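How to Warm a Boiled Egg in the Office Microwave

Many colleagues bring a boiled egg for lunch and ask me how I warm it. An egg can burst in the microwave, and sometimes it bursts later, when you bite it. My friend Rajeshwari Marar taught me a safer way in July and I use it since then.

What you need: one hard boiled egg, a flat plate that is safe for microwave, a knife, a spoon of water.

1. Put the egg on the plate and carry it to the microwave table. Open the door fully first, so you don't have to hold the plate in one hand and pull with the other.

2. Check that the glass turntable sits well in its place. If it is crooked, the plate will knock against the wall.

3. Peel the egg. Never heat it in the shell, also not for a few seconds.

4. Cut it in half, through the yolk. To make small holes with a fork is not enough.

5. Add the water on the plate and cover loosely with a paper towel.

6. Set the power knob to low and warm for 5 seconds. Touch the yolk, and repeat if it is still cold. Mine needs two or three times.

7. Wait one minute before eating. The yolk stays hotter than the white.

A raw egg does not belong in this recipe. If you are not sure which one you have, spin it on the table: a boiled egg spins fast and even, a raw one wobbles.

After you finish, wipe the turntable and leave the door open a little for the smell.
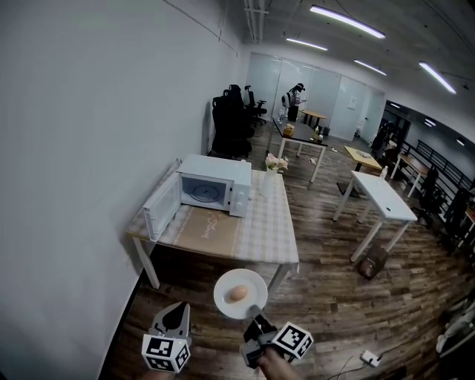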